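Zasto House Residents' Association
Minutes of the general meeting held in the ground floor common room, June 4, 2022

Present: 9 residents, including the chair and the secretary. Apologies were received from flats on the second and fourth floors. The quorum was met.

1. Minutes of the last meeting

The minutes of the May meeting were read and agreed with one correction. Under item 4, "bicycle store" should read "bin store". The secretary will amend the copy on the noticeboard.

2. Matters arising

The light on the back stairs has been replaced. The managing agent, Clikbridge, has confirmed that the work will not be charged to the residents' account.

The loose handrail outside the laundry has been looked at but not repaired. Clikbridge says a part is on order. The secretary will write again if nothing has been heard in two weeks.

The request for a second key to the meter cupboard was refused by Clikbridge on insurance grounds. Two residents asked for the refusal to be recorded.

3. Accounts

The balance at the end of May was £1,000 exactly, after payment of £53 for cleaning materials and kitchen roll. One resident asked why kitchen roll had been bought again so soon. It was explained that the last pack was shared between the kitchen and the common room. The accounts were accepted.

4. Shared kitchen

This item took up most of the meeting.

The chair said there had been several complaints since the last meeting about the state of the shared kitchen on the ground floor, mainly about the worktop by the sink. Residents arriving to cook in the evening were having to clear other people's rubbish before they could start. The hob and the oven had been left in fair order and there were no complaints about either.

The meeting looked at the photograph of the worktop. It was agreed that most of what was on it was ordinary small rubbish which could have gone straight in the bin: packaging, crumpled tissue, a plastic cup, peel or fruit and a long printed strip of paper. 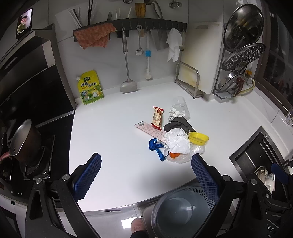 Item 4: worktop in the shared kitchen, with cup, tissue, snack packet, ribbon and cloth to the right.

There was some discussion about which items counted as rubbish and which might be wanted. The dark grey cloth was taken to be a kitchen cloth and should be washed or thrown out, according to its condition. The blue ribbon had been tied in a knot and one resident thought it might have come off a present. The small yellow container was not claimed. It was agreed that anything of this kind will be put on the shelf by the door for a week and then thrown away.

A resident asked whether the pouch of chicken seasoning standing against the tiles was for general use. The meeting's view was that food left out on the worktop should not be treated as shared unless it is labelled as shared. Owners are asked to write their flat number on packets and bottles and keep them in their own cupboard. This applies to oil, salt and sauces as well.

It was pointed out that the utensil rack above the worktop has hooks, and that it could be used more than it is. Others felt that utensils hung up there would go missing. No decision was made.

The question of bins was raised. The present bin is on the far side of the room behind the door, and two residents said this was the main reason things were left by the sink. A small caddy for peel and food scraps, kept next to the sink, was suggested. One resident was against this on the grounds of smell and flies in the summer. After discussion it was agreed to try a caddy with a lid for one month.

The following was agreed by seven votes to one, with one abstention:

Worktops are to be cleared and wiped by each person after use.
Peel and food scraps go in the caddy. Wrappers, tissues and cups go in the main bin.
Cloths are to be hung over the tap. They will be washed together on Sundays or thrown out if past use.
Receipts and other papers are not to be left in the kitchen.
The caddy is to be emptied daily by the flat named on the rota.

The rota will start with the first floor. A proposal to fine residents who leave rubbish out was not seconded.

Action: secretary to buy a lidded caddy and a roll of liners, up to £15, and to put the rota on the kitchen door.

5. Kitchen tap and dishwasher

The tap has been dripping for some weeks. Clikbridge has offered a repair or a new Vola tap, with the residents paying the difference in cost. The difference quoted was £295. The meeting considered this too much and asked for the repair.

The Tekin dishwasher is working again. Residents are reminded to scrape plates before loading and to empty the filter when the rota says so. The filter was not emptied at all in the first half of May.

Action: secretary to reply to Clikbridge about the tap.

6. Common room bookings

Three bookings have been made for the coming weeks, two for birthdays and one for a reading group. Anyone booking the common room may also use the kitchen but must leave it as they would wish to find it. The booking form will be changed to say that this includes the worktop and the sink. It was asked whether a deposit should be taken. This was left for the next meeting.

7. Any other business

A pushchair has been left in the front hall and is blocking the letter boxes. The owner is asked to move it to the space under the stairs.

The window in the common room sticks and should not be forced. The secretary has a pole for opening it.

One resident asked whether the kitchen could stay open after eleven at night. The chair said this had been discussed last year and turned down because of noise to the flats above. It can be put on the agenda again if requested in writing.

8. Next meeting

To be held in the common room at 7 pm, date to be put on the noticeboard. The caddy trial and the question of a deposit will be on the agenda.

The meeting closed at 8.40 pm.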